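Gruditz Municipal Workers' Union

The Gruditz Municipal Workers' Union is a trade union for people employed by the town of Gruditz and the smaller districts of Tidari and Wirus. Its members include clerks, street cleaners, school cooks, bus drivers, and the crews who look after the water mains, and over the years it has become one of the more familiar names in local public life, known even to residents who have never set foot in a union meeting.

History

The union grew out of three older associations, each of which had looked after a single trade and guarded its own customs rather fondly. They agreed to join forces after a long quarrel with the town over late wages, when it became plain that the drivers and the clerks were writing much the same letters to much the same office. The merged body kept the drivers' old meeting hall on Alarcón Street, and it still holds its general assembly there every April.

In its early days the union dealt mostly with pay. Later it took up pensions, safe working hours, and the storage and handling of supplies in the town depots, where members had long asked for clearer walkways and better places to set things down.

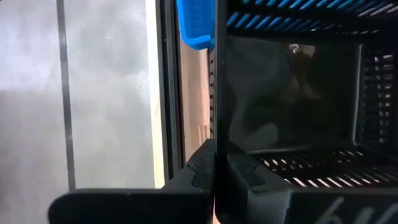
A large black plastic crate beside a gray floor.

The Wirus stoppage

The best-remembered dispute began in Wirus, where the district office had fallen 2 months behind on wages. Members stayed away from work for five days, although the water crews, by common agreement, went on answering emergency calls. The district paid the first part of what was owed at the end of the stoppage and the rest in installments, and a written timetable for wages has been part of every agreement since then.

Membership and organization

The union had 2678 members as of 2020-03-21, the largest share of them in Gruditz itself. Each workplace elects its own delegate, and the delegates choose a board that serves for three years. Dues are taken as a small part of wages, with a lower rate for part-time staff and retired members, who may attend meetings and speak but do not vote on strikes.

See also

Tidari Bus Drivers' Association
Local government in Gruditz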